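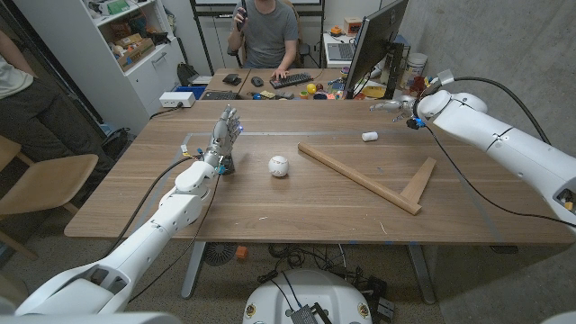 Fig. 1. White ball and T-shaped wooden tool on a table.

Home | Courses | Handouts | Contact

We use cookies to remember your settings. Accept

Handout 3: Reading a Lease
January, Sestley Adult Learning

A lease sets out what the tenant pays and what the landlord must provide. Read all of it before signing. Our sample is a one-year lease for a flat on Eynon Street in Kullport.

Rent. The sample rent is $2,161 a month, due on the first. A late fee applies after the grace period.

Deposit. The sample deposit is $3,000. Check the lease for the return date and for what counts as normal wear.

Repairs. Report problems in writing and keep a copy.
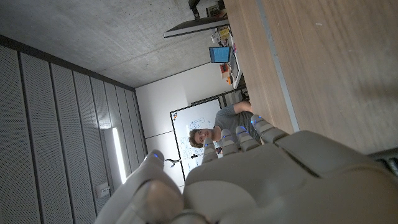
A student asked whether the deposit could be used to cover the final month. Under the sample lease it could not, and the rent for that month is still owed in full.

For Monday: read clauses 3 to 15 and mark any terms you do not know.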